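Workshop Tips: Looking After the Rubber Pads on a Hand-Held Gripper
Issued by the Wernness equipment desk. Last revised in September. 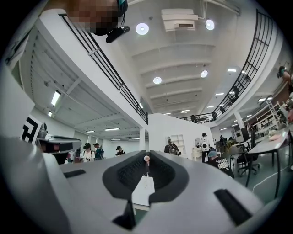
The pads do most of the work on a hand-held gripper and receive the least attention. The following advice applies to every unit issued from the Wernness store, whether it is used at a bench or carried about the floor. Holders are asked to read it before their first shift and to keep a copy with the charging leads.

Cleaning the pads

Wipe both pads at the start of the shift and again at 4 p.m. Use a lint-free cloth dampened with plain water and a drop of washing-up liquid. Work along the groove towards the tip, then go over the textured face with a soft toothbrush. Solvents, white spirit and scented wipes are not permitted. They harden the rubber, and a hardened pad will drop smooth items such as cups and spoons.

Leave the pads open for 45 minutes after washing. Do not use a hairdryer or place the unit on a radiator.

Flour, sugar and sawdust collect in fine mesh patterns and are best lifted out with a strip of masking tape pressed down firmly and peeled back.

Checking for wear

Close the gripper slowly on a sheet of 80 gsm paper and pull. The paper should hold along the full length of the groove. If it slides at one end only, the pad is seated badly and should be taken off and refitted. If it slides throughout, the pad is worn.

Pads are changed in pairs at 4,000 closings, or sooner if the ridges have become shiny. The count is kept on the log card and must be carried forward when a unit passes to another holder. One unit came back last year with 1,888 closings on the card and pads worn flat at the tip. It had been used to pick up sandpaper. Abrasive sheets should be moved by hand.

Fitting a new pad

1. Switch off the unit and remove the battery.
2. Ease the old pad away from the base upwards. A plastic spatula from the kitchen drawer is suitable; a knife is not.
3. Clear any old adhesive with a thumbnail or a wooden stick.
4. Press the new pad home from the centre outwards and hold for a slow count of ten.
5. Open and close the gripper several times before replacing the battery.

Tallaron pads are supplied with backing film on both sides. Both films must come off.

Care of the housing

Slots in the casing should be dusted with a dry paintbrush. Compressed air drives dirt further in. Printed markers must be kept flat and clean, and should be replaced if a corner lifts.

Storage

Hang the unit by its strap or stand it in its cradle with the pads slightly apart. Pads left closed over a holiday take a set and may need a day to recover.

Requests for spare pads should be sent to Izzati Saragih. Faults with the battery or casing are dealt with by Ivar Holmgren at the Nyberg bench, and the log card should accompany the unit.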